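The umbrella lady of Pemham will not let you leave with a wet one

There is a kettle on before I have my coat off, and a biscuit tin is pushed across the bench with the instruction that I'm to take two. The workshop sits at the back of a row of shops in Pemham, behind the place that sells picture frames, and its owner has been mending umbrellas in it for longer than she cares to work out. She asked me to leave her name off this. "Everybody who needs to find me already knows the door," she says, "and the rest of them would only ring during tea."

She started with her aunt's old sewing machine and a shoebox of ribs, tips and ferrules salvaged from umbrellas left on the tram. The shoebox has since become a wall of little drawers, all labelled in pencil, and most of the labels have been rubbed out and written over so often that you have to tilt your head to read them. She had 96 umbrellas through the door in May, which was a miserable month for wind, and she remembers a surprising number of them by colour.

"People apologise when they bring them in," she tells me. "They say, oh, it's only a cheap one, it was my daughter's, I feel silly. And I say, darling, give it here. A cheap one keeps the rain off the same head."

What she really wants to talk about, once the tea is poured, is folding. She has strong feelings about folding. Most of the damage she sees, she reckons, happens at home in the hallway, when somebody grabs the canopy in one fist, gives it a twist and shoves it in behind the door. The cloth gets caught under a rib, the crease sets, and the next time it's opened in a hurry something has to give.

"You've got to find the panels first," she says, and her hands are already doing it in the air over the biscuits. "Let it hang, give it a gentle shake, and pull each panel out flat between the ribs so they're all lying the same way. Then you go round with it, round and round, like wrapping a scarf about somebody you're fond of. And only then do you do up the strap. If you start in the middle of a big bunch you'll be there till Christmas!"

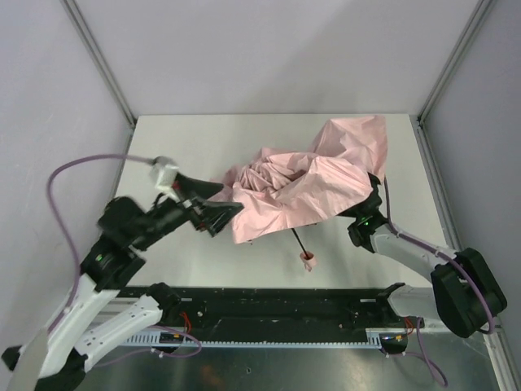
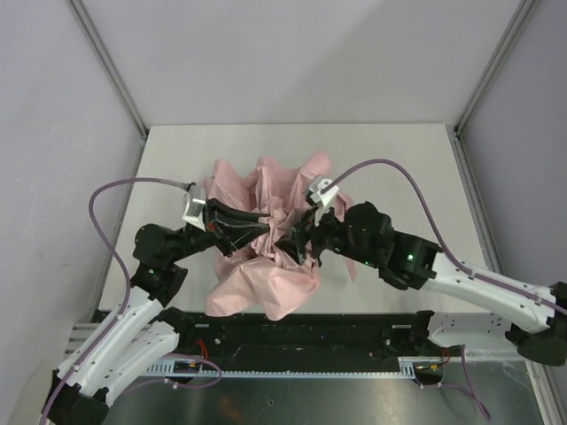 Pink cloth in deep folds, the hard part of any umbrella lesson.

Light, thin cloth is the worst for it, in her opinion. It's pretty, and it weighs nothing in your bag, but it puffs up wherever there's a bit of air in it and it holds on to every wrinkle. A heavier canopy more or less tells you where it wants to go. With a flimsy one you have to be patient, smooth a bit, turn it, smooth a bit more, and not mind when the piece you've just done springs out again on the other side.

She keeps a practice umbrella on a hook for customers, an old Matsuda with a bent tip, and anybody who collects a repair is invited to have a go before they pay. Children are generally better at it than their parents. "They're not embarrassed, you see. They'll do it 5 times and laugh every time it flops open."

I ask whether she ever turns anything away. She thinks about it for a good while, stirring. Snapped shafts, sometimes, if the tube has gone at the join, although even then she'll keep the handle. She's very fond of handles. There's a drawer just for the ones with loops, and she won't have it called junk.

And then, naturally, I'm made to get my own umbrella out of my bag, where it has been living in a damp ball since the weekend. She looks at it for a moment and holds out her hand.

"Leave it open in the bath tonight," she says. "Bring it back Thursday and I'll see to that rib."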